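Brusari Community Help > Workcells and Grippers > Good practice

How strict should our table rules be for fragile items?
Posted by pornton_bench

Hi all, I hope this is the right section. We have one arm with a two-finger gripper at a shared bench, and starting in September we'd like people to run pick tasks with eggs and thin glass instead of the foam blocks we've used so far. I've been asked to write the bench rules, and my draft has grown to 53 lines, which I already know is too many! Some of it I borrowed from the old Kamton sheet, and that one was written for metal parts. What do you all insist on before the arm is allowed to move? I'm mostly wondering about the clear area, the closing force, and what to do after a breakage. Thank you in advance, and sorry for the length.

3 replies

tang_cell_two
Welcome! We went through the same thing, and I'm happy to share what stuck. Our sheet is down to seven lines now and people do read it, bless them.

Clear the table completely except for the container you're working with. Mugs, phones, tape, the pen you're sure you'll need in a minute, all of it goes on the side shelf. Keep the container well in from the table edge. Start every run with the fingers open and the speed low, and don't raise the speed until you've watched a full cycle with your hand near the stop button (near it, please, and not in your pocket). Set the force limit for the weakest item on the table. If you swap from glass to eggs on a Thursday afternoon, you set it again, even if it's the same person at the keyboard.

For eggs we like a small bowl that holds them snugly. Four is plenty for a new operator, and I'd check the view from the wrist camera before anyone presses start. If a finger overlaps the rim on the screen, move to a side view and check the real clearance before you lower anything.
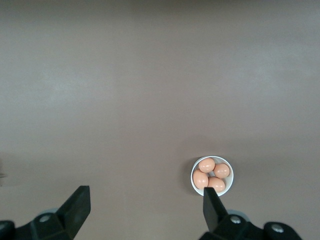
Wrist view with the fingers open: four brown eggs in a white bowl, right finger over the near rim.

After a breakage we stop the arm, cut the power to the gripper, wipe down the fingers and the table, and write it in the log before the next run. Raw egg gets into places you wouldn't believe, so look at the finger joints too. Happy to send you our sheet if you'd like it!

gripfan1188
just turn the force way down, works for me

old_bench_hand
Careful with the reply above. Too little force and the egg slips out on the way up, and then you've got a drop to clean up instead of a crack. Try your setting on a spare egg, an inch or so over a folded towel, and write down the number that holds. I'd also ask every new operator for 100 clean cycles on the foam blocks first. It sounds like a lot, and I did get some grumbling over it, but they go by quickly once a person settles in. As for the Kamton sheet, I'd keep the part on the stop button and rewrite the rest.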